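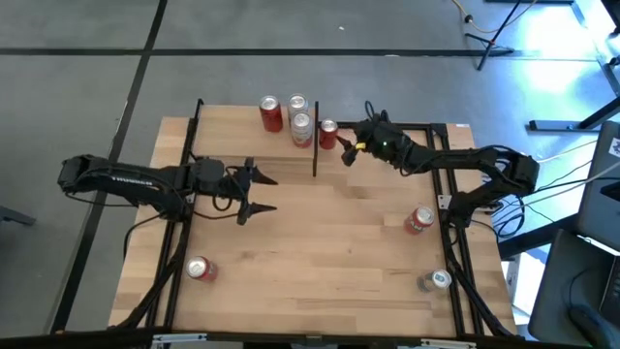

Butcher Block

By Hậu Lã
August

Butcher block is a name given to a slab made by gluing strips of wood together, usually for use as a counter, a cutting surface or a tabletop. The term is older than most of the products now sold under it, and it is used loosely. A thick maple block in a meat shop and a thin desk top from a furniture store may both be called butcher block, though they have little in common beyond the striped look.

Construction

There are two main ways to build a slab. In end grain, short pieces stand upright so that the cut ends of the fibers face the knife. In edge grain, long strips lie on their sides and run the length of the board. A third form, flat grain, shows the wide face of each strip and is cheaper to make. Sellers often leave out which one a buyer is getting, and the word "solid" in a listing does not settle the question.

Strips may run the full length of the slab or be made of short lengths joined end to end. Full-length strips cost more. Whether they are stronger in normal use is claimed often and shown rarely. A sound glue joint between long-grain faces can be as strong as the wood beside it, but end-to-end joints are weaker and depend on how they are cut.

Woods

Hard maple is the traditional choice in North America. Beech, birch, oak, walnut and acacia are also common, and rubberwood is used in many lower-priced tops. Hardness figures are printed in most catalogs as if they decided the matter. They measure how far a steel ball can be pressed into the wood, which tells a buyer something about dents and very little about stains or warping.

Movement

Wood swells across the grain in damp air and shrinks in dry air. Gluing strips together spreads the movement out but does not stop it. For this reason a wide top should be fastened through slots or loose holes, so that it can shift a little over the year. Tops screwed down tight may split or cup. The Jedano workshop handbook, still passed around among hobby builders, says a top kept indoors "will not move." It gives no measurements, and its own chapter on repairs covers split tops at some length.

Finish and care

Mineral oil is the usual finish where food is cut. It does not harden, so it has to be put on again from time to time. Tung oil and raw linseed oil harden slowly. Varnish gives better protection against water but shows knife marks and is hard to patch. Sanding with 150 grit paper is enough for most worktops, and going much finer can leave the surface slow to take oil.

Claims about cleanliness

Butcher block is often said to kill germs by itself. The claim rests on tests in which fewer live bacteria could be recovered from wood than from plastic after a period of time. Recovery is a tricky thing to measure — bacteria drawn down into the wood may be alive and simply out of reach. The results do suggest that wood is no worse than plastic when washed and dried properly. They do not support the stronger wording found on labels, and a board used for raw chicken still needs hot water and soap.

The name

The usual story holds that butchers once worked on tree stumps and later moved to glued blocks when the stumps cracked. It is plausible, and parts of it are probably true, but it is mostly repeated without a source.

345 shares
3 comments

Carum
My edge grain top was screwed down tight by the installer and split the second winter. Wish I had read the bit about slots first.

Wi
You are too hard on the Jedano book. The joinery chapter is good.

Iler
Anyone tried beeswax over the mineral oil? Mine stays sticky for days.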